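Section 6. Trying out a second gripper

Once the Vandex gripper is bolted on and answering commands, you'll want to see how it stacks up against whatever you were using before (I did this the first evening, I couldn't help myself!). Go easy, and keep the speed at 13 percent until you trust it.

1. Power down the controller and wait for the fan to stop.
2. Run the gripper cable along the forearm and strap it down. Leave a loop of slack.
3. Power up and load the Javoneck profile, number 141.
4. Open and close the fingers 11 times with nothing between them.

Caution: keep your hands off the table during step 4. The first close is faster than you'd think.

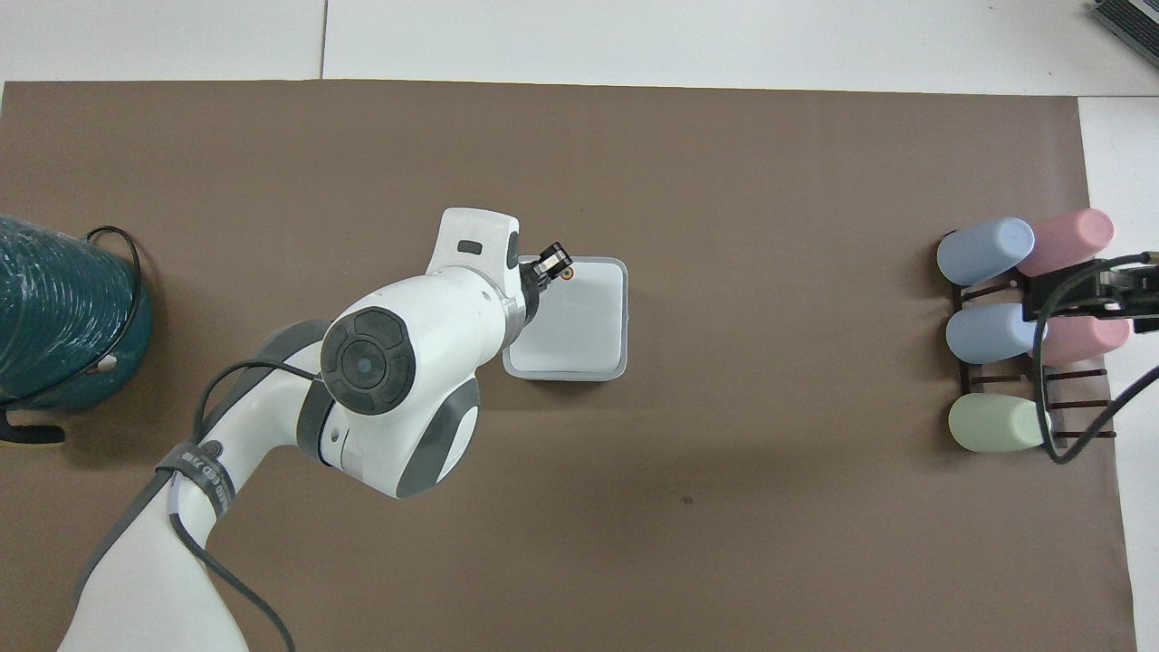

Cable slack is where I messed up the most. My first try was way too tight, and the wrist gave up halfway through a turn with a fault code I had to go look up. So now I go for something like the black cable by the velcro strap, which loops out and arches over the forearm before it hangs down. If yours drags on the table, pull a little back under the strap and try again.

5. Put a cup on the rack, lying on its side, and jog the gripper over it.
6. Close at the lowest force, lift, and set it down in the tray.

Note: the Illach fingers are my favorite for cups, but the Kravets ones are nicer on flat stuff (and a lot easier to clean). Save each set under its own name or you'll be redoing step 3 all night.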